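About Pikari

Pikari makes the part of the shoe you never look at. We started in a rented unit behind the Skoryk tile warehouse with 2 ovens, one of which worked, and a belief that people would pay for comfortable feet. Some of them did. We shipped 3,574 pairs last year and have heard back, at length, from the owners of about 57.

Our main line is the Julo: a glossy molded shell, pale olive green, with a raised ridge down the middle and a cupped heel. A soft gray backing goes around the outside. Customers ask if it comes in other colors. It does not -- we bought a lot of green.
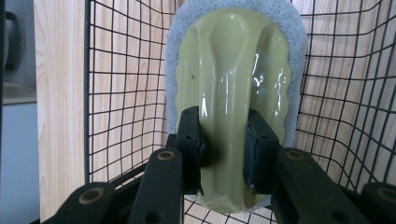

Where we work

There are 11 of us now, and one good table. Sorting, checking and pairing all happen on it, as does lunch. The wood is very pale, shows every crumb, and was chosen by someone who no longer does the cleaning. We also make the Flerero, a thinner insert for dress shoes, every September, when weddings have taught people a lesson.

Visits are welcome. Bring the shoes you complain about most.

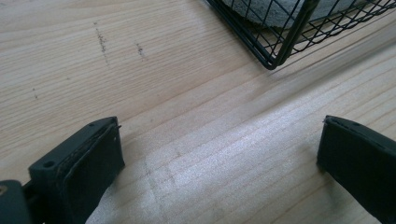 The table, blond wood, with the grain running across it.

Page last updated 4 May 2019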